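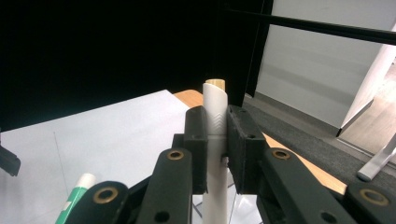 特罗洛夫,12月

上回写完校门口那条斑马线的事,留言里问得最多的居然跟议案没什么关系,都在问我家厨房是怎么变成"竞选办公室"的。那我就把这一年攒下来的土办法写一写吧。我们几个家长在推的是一条地方条例,要求小学和初中门口上下学时段必须有人护送过马路,学校周边的路灯也要按时检修。目前二读还没排上,材料还得接着做,桌子还得接着占(我先生已经习惯端着碗去沙发上吃了)。

先说桌子。餐桌上干活最怕油。我每次开工前用温水加一点点洗洁精擦一遍,再用拧干的布擦一遍,晾透了才铺纸。铺什么呢,我试过报纸,油墨会蹭到背面,签名表一脏就很难看。后来改用旧的硬塑料桌垫,文具店裁边角料的时候问一句,很多时候很便宜就给你了。吃饭的时候连垫子带纸整个端走,搁到衣柜顶上,回来原样放下,什么都不乱。

签名表。我们交上去的签名是1,900个,全是纸的,每一张都在我家过了一遍手,所以这一段我特别有发言权!表格一定要用厚一点的纸,风大的时候在校门口签字,薄纸根本按不住。夹板上面夹一下不够,下面再用一根宽橡皮筋横着箍住,签的人手不会抖。笔用绳子拴在夹板上,绳子留长一点,左撇子也要写字的。圆珠笔比中性笔好使,天冷了中性笔容易断墨。万一笔真的不出水了,夹在腋下焐一会儿,很丢人,但管用。

淋湿的表格别拿吹风机吹,纸会翘得像薯片。一张张分开,夹在两块干净的茶巾中间,上面压几本重书,过一夜再看。我用的是一套老的菜谱,沉得很,也算它终于派上用场了。已经皱了的,可以隔着布用熨斗最低档轻轻走一遍,关掉蒸汽,别停在一个地方不动。先拿一张废纸试试,有的墨水遇热会变淡,我就这么毁过一个角,后来只好又跑去敲人家的门请人补签。

标语牌。听证那天里面不让举牌,外面可以,你们去之前先打电话问清楚,每个地方规矩不一样。纸板我用的是搬家箱子拆下来的,刷白之前先用砂纸把胶带的残胶磨一磨。残胶磨不掉的话,抹一点食用油,等一会儿再擦,然后一定要用洗洁精去油,不然颜料挂不住。写大字有个笨办法:先用铅笔画好每个字的方格,再从中间的字往两边写。我第一块牌子是从左往右写的,写到最后"安全"的"全"挤得只剩一半宽,我女儿笑了我一个礼拜。她今年13岁,正是最爱笑话妈妈的时候。

手柄用木条的话,握的那一段缠几圈旧布条,举久了手心不疼。木条和纸板之间光用胶带不行,要在纸板上扎小洞,用麻绳穿过去绑紧,绳头滴一点白胶。雨天套一个透明的大垃圾袋,袋口朝下,底下留缝,不然里面会起雾,字都看不清了。

再来说发言稿。这个其实也算厨房活,我的稿子全是等锅开的时候写的。我们这边书面意见的上限是2,000字,口头发言按时间算,时间一到就请你下来,很客气,但是真的会请你下来。所以我会拿厨房的计时器练,就是那种拧一下咔哒咔哒响的。对着炉子念,念到铃响为止,铃响的时候还没说到要求他们做什么,那稿子就得砍。砍哪里呢?我的经验是先砍开头的客套,再砍你最得意的那个比喻。(我舍不得,所以每次都是我妹妹替我砍。)

稿子打印出来,字号放大,单面,每页右上角写页码。不要订!订书钉翻页会响,话筒收得清清楚楚。我用一个小木夹子夹着,就是晾袜子的那种,念完一页往后挪一页。手容易出汗的人,在稿纸下面垫一张硬卡纸,纸不会软下去。还有就是带一份备用的,放在另一个人的包里。

上次听证我排在很后面,前面有一位家长叫Bořivoj Hrubý,讲他家孩子每天在46路车站下车以后怎么过那条没有灯的马路,稿子拿在手里一眼都没看。我羡慕得不行,后来在走廊里问他怎么背的,他说他是洗碗的时候背的,一段配一样东西,盘子一段,杯子一段,锅最后。我回家试了,盘子和杯子都记住了,到锅那里还是忘,可能是我家锅太难刷了。你们可以试试看,反正碗总是要洗的。

文件归类。我不用很贵的文件夹,烤盘架子就很好,竖着插,一格一个议题:签名、往来信件、会议通知、报纸剪下来的东西。有一阵我用的是Sastora的风琴包,装得是多,可是拎着去开会它老往外张嘴,我就退回烤盘架了。信件收到以后当天在背面用铅笔写上收到的时间和是谁拆的,别用便利贴,便利贴会掉,掉了你就永远不知道它原来贴在哪儿。重要的回信复印一份,原件放塑料袋里,袋子里扔一小包干燥剂。买海苔送的那种就行,记得先看看是不是还能用,变成软塌塌一包的就扔掉吧。

吃的。开会总是卡在晚饭点,不知道是谁定的时间。我的原则是不带汤,不带味道大的,不带掉渣的。饭团最好,捏的时候手上沾一点盐水,不粘,也不容易坏,不过还是当天吃完,别学我隔夜。馅儿要干一点,酸菜要先炒干再包。带孩子去的,另外准备切好的苹果,泡一下淡盐水再沥干,打开盒子的时候还不会黄。保温壶头天晚上用小苏打加热水泡一泡,早上冲干净,茶就没有那股旧咖啡味。胶圈拆下来单独洗,味道多半都藏在那儿。

路远的跟Halász那家面包店打个招呼,就在议会楼后面那条街,关门前剩下的小面包会便宜卖。老板娘知道我们是来干什么的,还在柜台上帮忙摆过签名表,我到现在都很感激她。

反光条。这个最贴近我们推的事情,多写两句。缝在孩子书包上的反光条,洗的时候别用热水,别用柔顺剂,晾在阴凉处。脏了用软布蘸肥皂水擦,刷子会把表面那层刷花。缝的时候针脚走在边缘上,别从中间穿。不会缝的可以买熨烫款,可是书包的料子很多不耐热,先看里面的洗标。位置也有讲究,背后一条不够,两条肩带前面也要有,车从对面过来看见的是孩子的正面。晚上可以关了走廊灯,让孩子站在尽头,你拿手电从自己眼睛旁边照过去,亮不亮一下就知道。我家做这个的时候两个孩子抢着当"路上的人",闹到很晚才睡。

条例如果能过,护送员的背心会由市里发,在那之前我们用的是大家自己凑钱买的,轮流带回家洗。洗之前把魔术贴对粘好再放进洗衣袋,不然会把别的衣服勾得起毛,我一件毛衣就这样没了。魔术贴里缠的线头用旧牙刷顺着一个方向刷,刷不动的拿针挑。

还有人问打印的事。家里打印机印几百张不划算,墨也不均匀,我都是拿去Bralari那边的复印店,早上刚开门的时候去,人少,也肯帮你先印一张看看。先印一张!有一次我把会议地址写成了老楼的地址,就是在那一张上看出来的,后背一身冷汗。印好的传单回家先抖松再装袋,刚出机器的纸带静电,站在校门口一张张搓开,手指都冻僵了还搓不开。手指上可以套一截剪下来的橡胶手套指尖,很丑,可是发得快。

下次听证的时间一有消息我就贴在首页。要来的人先在留言里说一声要不要拼车,孩子坐的增高垫我家有一个多的,谁需要就拿去用。酸菜饭团我照旧会多捏几个。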